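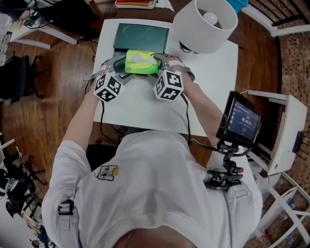 A yellow-green tissue box, held just above a white table.

How Do You Sleep on a Train?

The first time I went on a sleeper train I didn't sleep at all. I was nine, I had the top bunk, and I spent the entire night with my nose against the window waiting for something to happen. (A cow happened. It was lying next to a fence under a lamp, and I was thrilled.)

I've been on plenty of night trains now, and kids ask me about them more than they ask about anything else I write. So let's get on board!

What is a sleeper train?

It's a train with beds in it. You get on in the evening, you go to bed, and while you're snoring the train carries you to another city. My favorite one goes from Viltham to Trusness, and it's number 2219 on the departures board. The trip is 944 kilometers long, so if you stayed awake you'd have a lot of dark fields to look at.

Where are the beds?

They're in little rooms called compartments. The beds are called berths, or bunks if you're me. In a lot of trains the bunks fold up against the wall during the day, and underneath there are ordinary seats. At bedtime somebody who works on the train comes along with a special key, turns it, pulls, and down comes your bed with a great big clunk.

My friend Dima Chamoun always picks the bottom because he likes to get up and wander around. I always go for the top. There's a ladder, and a strap or a rail along the side so you don't roll out.

Doesn't it go really fast?

Not usually! Lots of night trains take it easy. If a train raced the whole way it would get in at three in the morning, and who wants to be standing in a station at three in the morning in their slippers? So the people who plan the timetable let it go slowly, and sometimes they let it stop for a long rest in the middle of the night. If you wake up and everything is quiet, that may be why.

You might also feel a bump or hear a bang. Sometimes a night train splits in two, and each half goes to a different city. You have to be in the correct half, so check the sign on your car before you get in. Mabli Hopkin once wrote to tell me she ate her sandwiches in one half with her bed in the other, and had to run back along the platform with her mouth full.

Who drives it all night?

Drivers need sleep too, so they take turns. One driver takes the train part of the way, hops off at a station, and a fresh one climbs in. You'd never notice.

Is there a bathroom?

Yes, at the end of the hallway. Some fancy compartments have their own, with a shower so small you can wash your hair and bump both elbows at once. Most have a sink, and in some the sink hides under the table. I love that sink!

What should I bring?

Pajamas, a toothbrush, a flashlight and a book. Socks, too, as the floor can be chilly in January. I bring crackers, and I always finish them before we've left the station.

And set an alarm if your stop comes early. Trusness is the end of the line, so there I just wait for the knock on the door and the cup of hot chocolate.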